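### 3.2 Object set and table layout

The layout study considers how play food and small kitchenware are distributed over a shared work surface before a pretend meal is prepared. Items were chosen from the Gbeho catalog and from the Irnon play kitchen range, and were grouped by use: serving, straining, drinking, and food. Layouts were coded by object class and by nearest neighbor, following the scheme in Section 2.
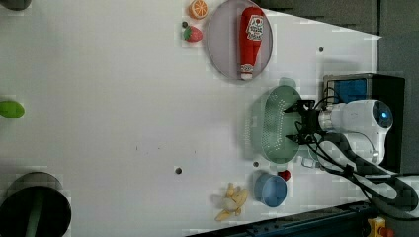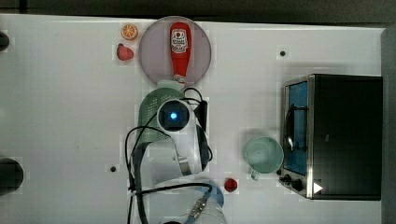
**Figure 2.** Table layout with plate, ketchup bottle, orange slice, strawberry, and colander (both panels). The banana is visible in the upper panel and the toaster oven in the lower.

In both panels the ketchup bottle is coded as "on plate," and the orange slice and strawberry as "beside plate." The distinction matters for the serving measure, where only items within the rim count toward a completed setting. A condiment on the plate is scored as stored, and the plate is treated as occupied until the bottle is removed.

Nana Nutsugah objected to this rule on reading an earlier draft: a bottle laid across a plate blocks the plate but is not stored there in any sense a cook would accept, and the two conditions should carry separate codes. Under the present scheme, Nutsugah added, a plate used as a tray and a plate waiting to be cleared receive the same score.

We retained the single code for the main analysis and applied the split code to a subset of 252 layouts. Agreement between coders was lower under the split code, mostly for bottles and other long items that extend past the rim. Aba Dramani recoded the disputed layouts without access to the first set of labels.

The colander presents a different problem. It belongs to the straining group but can also hold fruit, and the Ernska inventory lists it under both headings. We assign it to straining unless at least one food item lies inside the bowl. Cups and mugs are merged into one drinking class. Large appliances are treated as fixed landmarks and excluded from the neighbor counts.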